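Jueves, casi las once y sigo con el piso a medias. Ghazala viene el sábado y le prometí cuarto con puerta que cierre, así que a desembalar.

Resumen rápido - quedan 16 cajas, casi todas de libros, y 2 con una etiqueta que dice "varios" (gracias, yo del pasado). El pedido de Hatau llegó por fin, 750 gramos de tornillería para colgar los estantes del pasillo. Me sobra la mitad, seguro.

La cocina ya funciona. Más o menos. Falta encontrar el abrelatas y la tapa de la olla grande. El sofá no pasaba por la puerta, hubo que quitarle las patas y ahora no se cual iba dónde.

Lo que peor llevo es el plástico. Todo viene envuelto en plástico, y dentro mas plástico. Lo voy metiendo en una bolsa detrás de la puerta y la bolsa ya es más grande que la lavadora. Si alguien en Kerkcombe quiere material de embalar, que me escriba y se lo bajo al portal. 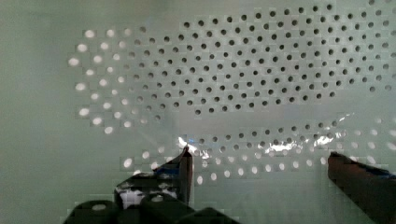 Puntitos y algo como plástico arrugado, mi semana.

Mañana toca el armario - 19 perchas y ni una barra donde colgarlas. Ghazala dice que trae cena y destornillador bueno. El mío tiene la punta comida.

Me voy a dormir, que el camión de la basura pasa a las seis y quiero bajar cartón antes.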